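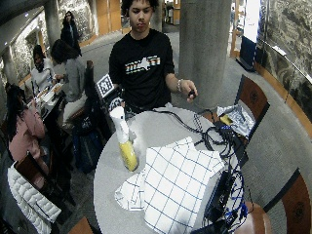
Hilo sobre Lurside, el ensayo político de Tsehay Birhane que ha reeditado Caron. Lo he terminado esta tarde, con notas. 1/7

La tesis ocupa dos páginas: los decretos de urgencia dejan de ser excepción cuando el parlamento pierde el hábito de derogarlos. El resto del libro es la prueba. 2/7

El corpus son 668 decretos de ámbito municipal y regional. De ellos, 169 seguían vigentes una vez extinguida la causa que los motivó. La autora publica la lista íntegra en el anexo, con fecha de firma y de caducidad prevista. 3/7

El capítulo cuarto es el más sólido. Compara el plazo medio de convalidación — 48 horas en el texto legal — con el plazo real, y clasifica las demoras por tipo de órgano. La tabla merece leerse antes que la prosa. 4/7

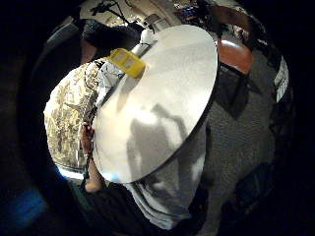
Rendeo me contesta que la muestra excluye las prórrogas tácitas y que, si se incluyeran, el capítulo cuarto tendría que rehacerse entero. 5/7

Es correcto en parte. La exclusión consta en la nota metodológica, pero el argumento del cuarto depende de los plazos de firma, que las prórrogas tácitas no modifican. Donde sí afecta es en el sexto, en el cálculo de vigencia. 6/7

Sobre la edición: tirada de 2,000 ejemplares, índice onomástico nuevo y el prólogo antiguo sin revisar, con dos remisiones a páginas que ya no coinciden. La traducción de Pratis mantiene «estado de necesidad» donde el original distingue dos términos. 7/7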